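Ticket 844: Preview window shows walls too dark, then stops updating
Product: Clilau desktop, room finish module
Opened by: Rocío Cifuentes
Assigned to: Tatsuya Koyama
Priority: Normal
Status: Closed

Reported by Rocío Cifuentes

Since the update on Saturday, September 26, 2026, the preview window has two problems on my workstation. Wall colors come out much darker than the swatch I picked, and after a few changes the preview stops updating. The rest of the program keeps working. I can save, open the materials list and print. Only the preview is stuck. Closing the project and opening it again gets it going for a few minutes.

I use the Hirano color library, the full one with 186 swatches. I have a client presentation coming up and need the colors to be right, or at least close. Log file attached.

Reply from Tatsuya Koyama

Thanks for the log. Please send the following:

Graphics driver version
Whether the preview is set to Draft or Full
Whether the Hirano library is stored on your own drive or on the office server
Whether a new, blank project does the same thing

Please don't reinstall yet. It clears the cache folder and I would like to look at that first.

Reply from Rocío Cifuentes

Driver is the one that came with the machine, never updated. Preview is set to Full. The library is on the office server. Isamu Ishida set that up so we all use the same copy.

A blank project with plain white walls looks fine and doesn't freeze. As soon as I assign a Hirano color to a wall it goes dark. It took nine or ten color changes before it froze.

Reply from Tatsuya Koyama

The log has the same line repeated many times: "texture request timed out, using last known". So the preview asks the server for the wall texture, doesn't get it in time and falls back on whatever it has. That would explain the freezing. I don't think it explains the dark colors, so I am treating them as two issues.

For the freezing, please do this:

1. Close Clilau.
2. Copy the Hirano folder from the server to your own drive.
3. Open Clilau, go to Settings, Libraries, and change the path to the new folder.
4. Restart the program once more.
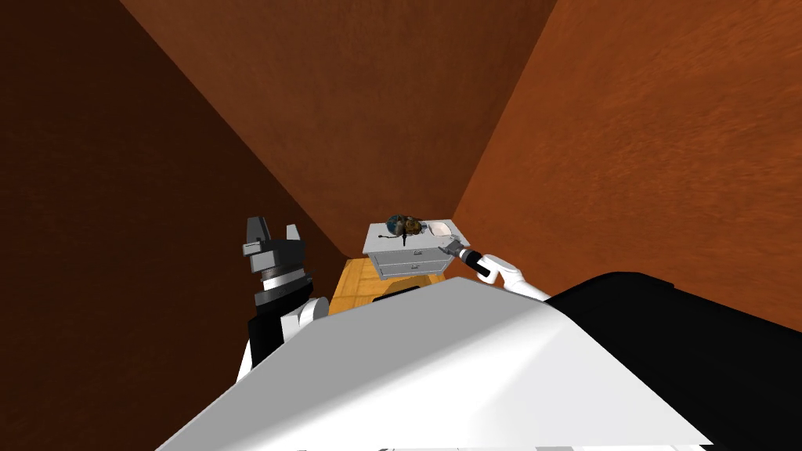 Rendered test view, dark brown, rust-orange and lighter orange walls.

For the dark colors, go to Settings, Display and tell me what is listed next to Color Profile. Don't change it yet.

Reply from Rocío Cifuentes

Copied the library over. The copy was slow but finished without errors. I have been changing wall colors for most of the morning and it hasn't frozen.

Color Profile says "Fisex (legacy)". I don't know what that is. Colors are still too dark. The terracotta I picked for the hallway looks like chocolate.

Internal note from Tomoyo Sasaki

Fisex was the monitor calibration add-on we shipped with version 3. It was dropped from the installer, but the updater doesn't remove the old profile if one is present. The new display code already applies its own correction, so with the old profile on top the correction is applied twice. Reds and browns suffer most. Takeshi Arai had a similar case from a customer who also came up from version 3.

Reply from Tatsuya Koyama

We have the cause of the dark colors. It is an old profile left behind by the update. To fix it:

1. Go to Settings, Display, Color Profile.
2. Choose "System default".
3. Click Clear Preview Cache. The button is at the bottom of the same page.
4. Close the program and open it again.

The cache has to be cleared or the old dark textures will keep showing up in existing projects. Saved colors in your projects are not affected. The materials list has had the correct swatch codes all along.

Reply from Rocío Cifuentes

Done. The hallway color now matches the printed card as well as I would expect on a screen. I had to clear the cache twice, the first time the progress bar stopped at 84 percent and I canceled it.

Can we go back to the shared library? Isamu would prefer everyone on one copy.

Reply from Tatsuya Koyama

For now please stay on the local copy. The timeout value is too short for server libraries and can't be changed from the settings page. A longer timeout is planned for the next maintenance release. When Hirano sends out new swatches, replace the whole local folder. Don't merge the old and new files.

Canceling the cache clear does no harm. It starts over the next time.

Reply from Rocío Cifuentes

Understood. You can close this one.

Resolution

Freezing: worked around with local library path. Timeout change tracked separately, owner Takeshi Arai.
Dark colors: legacy Fisex profile removed from display settings, preview cache cleared.
Help page for the update to be amended by Tomoyo Sasaki.

© Flikix Software Support | Contact the help desk | Terms | Back to top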